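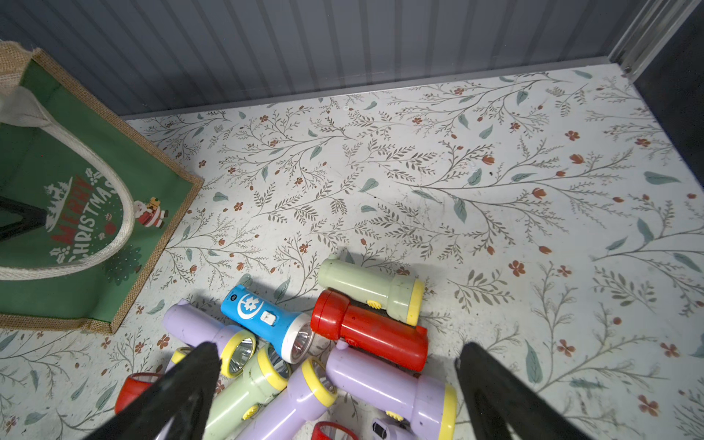 Zuletzt geändert: Fr, 6. August

1/11
Zwischenstand aus dem Projektkurs Robotik in Clestside. Aufgabe in diesem Block: Taschenlampen aus Kunststoff einzeln aus einem ungeordneten Haufen greifen und in die Stofftasche legen. Arm und Steuerung wie im Vorjahr, Auswertung neu.

2/11
Zehn Lampen, ein Haufen. Rote, blaue, hellgrüne und lavendelfarbene, durcheinander geschüttet. Keine feste Startlage, jede Gruppe schüttet selbst.

3/11
Der Untergrund ist eine helle Folie mit Zweigen und kleinen rostroten Blüten. Für die Segmentierung ist das unangenehm: Das blasse Salbeigrün einer Lampe liegt sehr nah am Grün der Blätter. Reine Farbschwellen scheiden damit aus.

4/11
Gruppe Bardale arbeitet deshalb mit Kanten und Tiefe. Gruppe Naltetti bleibt bei Farbe, sucht aber zuerst die gelben Ränder der Lampenköpfe und leitet daraus die Achse ab. Bei verdeckten Köpfen fehlt dann der Ansatzpunkt.

5/11
Greifstrategie: quer zum Schaft, möglichst nah am Schwerpunkt. Am Kopf ist der Durchmesser größer, dort rutschen die Finger gern über die Kante. Griffe am Kopf sind im Code jetzt gesperrt.

6/11
Offener Punkt ist der Einlauf. Beim Absenken mit offenem Greifer schiebt ein Finger oft die Nachbarlampe weg. Die Lage stimmt danach nicht mehr mit der letzten Aufnahme überein – also neu aufnehmen, neu planen.

7/11
Ablage: Tasche mit Weihnachtsmotiv, »MERRY CHRISTMAS«, dickes Kordelseil als Henkel. Der Henkel hängt vor der Tasche herunter. Anfahrt daher von oben, Freigabe erst über der Öffnung.

8/11
Wertung nach dem Reglement des Borkowska-Pokals: 31 Versuche pro Gruppe, gezählt wird jede Lampe, die in der Tasche bleibt. Nachgreifen ist erlaubt, Eingriff von Hand beendet den Versuch.

9/11
Häufigste Fehlerklasse bisher: zwei Lampen gleichzeitig gegriffen. Erkennung über die Fingerweite funktioniert nur, wenn beide nebeneinander liegen. Hintereinander sieht der Sensor nichts.

10/11
Bis zum nächsten Termin: Logdateien einheitlich benennen, Kamera am Handgelenk neu kalibrieren, die vier Parametersätze getrennt ablegen. Bitte nicht wieder alles in einen Ordner.

11/11
Abgabe der Berichte im September. Rohdaten gehören in den Anhang, auch die der abgebrochenen Versuche.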